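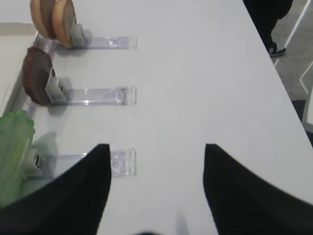

Progress and Safety Reporting

September update to Cludura, Burger Assembly Project
Prepared by Kilian Aigner for Dennis Crabtree

Dear Dennis,

First off, thank you for your patience while we got this one to you. I know you were hoping for a cheerful update this time round, and there is a fair bit of cheerful in it, but I'd like to start with the gripper fault because it has shaped most of our month (and a good share of our coffee breaks).

Partway through a long run at Devutcombe, the gripper stopped reporting its true opening width. The controller believed the fingers were open when they were still closed on the patty, so the arm travelled back toward the holders with the piece in its grip and pushed into the lettuce clip. The force limit did its job and the arm stopped, but it stopped later than we'd like, and Gion Moser had been standing closer to the table than our own procedure allows. He was not touched and he's perfectly fine, I'm very happy to say. We have written it up as a near miss all the same.

Andri Hollenstein went through the logs that evening and found the first bad width reading at cycle 513. From there the error grew little by little until the controller lost track altogether. He traced it to a connector at the wrist that had worked itself slack, and he was able to bring the fault back on the bench by wiggling the cable, which was a great relief to all of us after a long night of guessing!

We've since fitted a locking connector and added a check that compares the commanded width with the measured one before every move. If they differ by more than 2 mm, the arm halts and waits for an operator. Gion has also rewritten the standing-distance rule in plainer words, and Ferdinand Gisler now signs off the cell before each session.

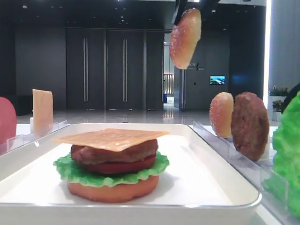

Top bun held over the stack, with the cheese already on the patty.

The fault cost us 20 hours of running time, and we won't reach our target of 4000 logged cycles by the end of the month as promised. I'd ask for your understanding on that, and for a short extension if Cludura can manage it. The budget is fine as it stands, and the new connectors came out of the spares line.

One item is still open. The halt is quick enough on the slower moves, but Andri isn't satisfied with it on the fast return to the holders, so we're keeping that move at reduced speed until he is. I'll send his notes along as soon as they're tidy enough to read.

Warm regards to everyone at your end,
Kilian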